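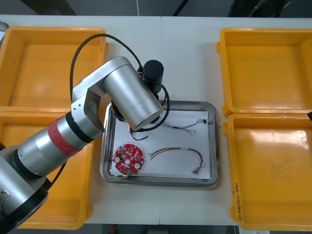 Page 134

Electronics for the Workbench > Unit Openers
17/10/2018
By the Skonberg bench course author

Chapter 5: Sorting Parts Before You Solder

I used to skip this part. I'd tip everything out of the bag, grab whatever looked interesting and start heating up the iron, and then I'd spend the evening crawling under the bench after a screw. These days I lay my boards on white paper first. A red board shows up beautifully against it, and so does a scrap of black wire!

In this chapter we'll get to know the parts for the Pulach latch, the project you'll be building through the end of the unit. It has a board, a bit of wiring and something that moves — my favorite kind of project, really. Get your parts out now and keep them beside the book while you read.

Let's begin with wire. Color is a habit people agree on, and in my kits red goes to the positive side and black to the negative. Please check with a meter anyway (I once trusted a red wire in Skivcombe and lost a power supply to it). Signal wires often come twisted together, which helps them shrug off electrical noise from whatever is running nearby. 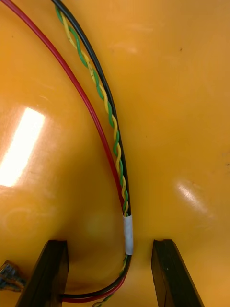

Fig. 5.1. Red and black wires with a twisted yellow and green pair, bound with white tape.

Leave any tape where it is until you've drawn a quick sketch of which color goes where. A pencil sketch is fine, mine are terrible. 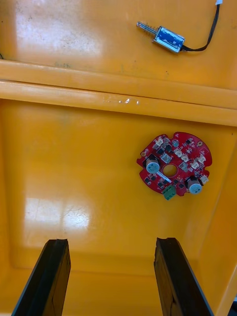 Solenoids are the part my students like best, and I can see why: you send current through a coil, and a piece of metal jumps. The coil makes a magnetic field, the field pulls on the plunger, and when you cut the current a spring can push the plunger back to where it started. Find the return spring on the small one with the blue coil, wound around the thin silver shaft, and then follow the pair of black leads out of the other end of the body. Both leads are the same color, so how do you tell which is positive? For a plain coil like the one in our latch, you don't need to. Swap them and it still pulls. Try it both ways in Activity 5.1, and write down what you hear as well as what you see.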